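**Ticket 183 – Letari returns portal, photo upload hangs at 60%**

Status: open, waiting on Balogun hosting

Started just after 9am. Any return with a photo attached gets to 60% then sits there. No error on screen. Returns without a photo go through fine. Tried two browsers, same in both. Cleared cache, no change.

Log shows timeout on the resize step, code 201 comes back but file never lands in teh folder. Uploads only started to get through after resize was switched off.
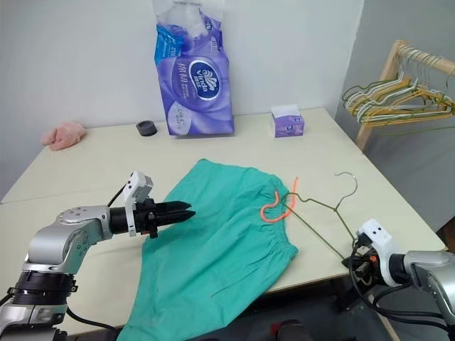 Teal shorts, orange drawstring, hanger.

So its the resize bit, not the form. Bender plugin updated itself overnight – rolled back one version, still slow but works. Queue was 162 stuck items, re-running now in small batches.

To do: ask Balogun about memory limit, turn off auto updates, tell the Trakitz side to hold their sync until queue is clear.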